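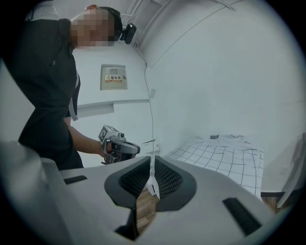 A gray and black handheld gripper, held in one hand.

How to get a copy of a police report in Sisudar

By Ornella Farina

You can ask for a report if you were the victim, a driver in the crash, a parent of a minor named in it, or a lawyer for any of these. Everyone else has to file a public records request, and that takes longer.

1. Find the case number. It's on the card the officer gave you. If you lost the card, call the records desk with the date, the street and the last name on the report.

2. Fill out the request form. Use one form per case. Write the case number exactly as it appears, with the comma left out - 2786, for example, and never 2,786. The search system won't read the comma.

3. Attach a copy of your photo ID. Parents also need the child's birth certificate or a custody order.

4. Hand it in at the records window on Pliltell Street before 4 p.m., or mail it. Email requests are not accepted.

5. Wait for the letter. Reports on open cases are often held back, and names of children are always blacked out.

If you are turned down, the letter will give the reason and the deadline to appeal. Keep the envelope, as the deadline runs from the postmark.

Arrest logs are separate. They are posted in the lobby and you don't need a form to read them.

Updated in August with the new window hours. Thanks to Liliana Messina for the correction to step 3.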